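3.2 Small ovens and reported cooking habits

Households in the Udholm survey were asked which appliance they had used for their last hot meal. Of the 60 households that returned a full diary, 40 owned a countertop oven as well as a built-in one. Most of these used the smaller oven on working days and kept the larger one for baking or for guests. Obradović and Xavier found much the same pattern among tenants in Skatton, although their sample was drawn from shared housing, where the built-in oven was often out of order.

Size of cookware was the limit people mentioned most. Several had bought a round pan for the small oven alone (Figure 4).

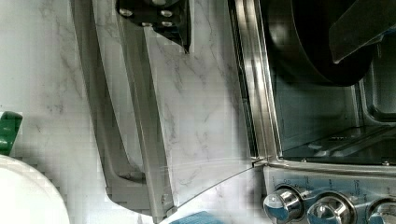
UDHOLM, November. Figure 4. Toaster oven with the glass door open and a dark round pan inside.

Diary entries for the colder months show longer cooking times and fewer meals per day. Households of one or two people changed least. Larger families went back to the built-in oven in November, mainly for stews and roasts, and a few said they liked the heat it gave the kitchen — a point also made by Angelovski in her work on older flats.

We did not measure energy use directly. Respondents gave their own estimates of cooking time, and these were rounded heavily, with 20 minutes the most common answer. Section 3.3 deals with how this rounding was handled.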